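Best way to clean marks off a white table top?
Asked by Nernis, 15/03/2020
772 views

We have a white table in the kitchen where everything gets dumped before it is put away. It has picked up grey scuffs from pans and a faint orange patch I think is from curry. Washing up liquid does nothing. I don't know what the top is made of. What can I use that won't ruin the finish?

2 answers

MacLeod
bleach

Shahram Shirazi
I would not start with bleach. Clear the whole table first and try bicarbonate of soda mixed with a little water, on a soft cloth, in a corner where it won't show. Leave it for a few minutes, wipe, then rinse with clean water. Pan marks are often metal left on the surface and they come off with light rubbing. Don't use a scouring pad, it dulls the top and the next stain goes in faster.

The curry patch may need a few goes. Mine took from December until last week. 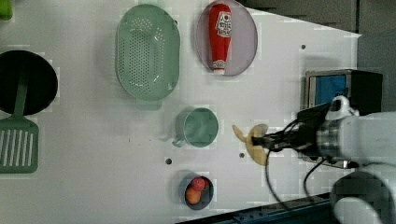 Pans are the worst for it, so put a mat or folded tea towel under them. Plastic things like colanders and cups can go straight down. Put the lid on the ketchup properly and keep it on a plate, as the ring it leaves is a pain once dry. Fruit is better in a bowl too.

If the scuffs are still there after that, they may be scratches, and no cleaner will shift those.

3 people found this helpful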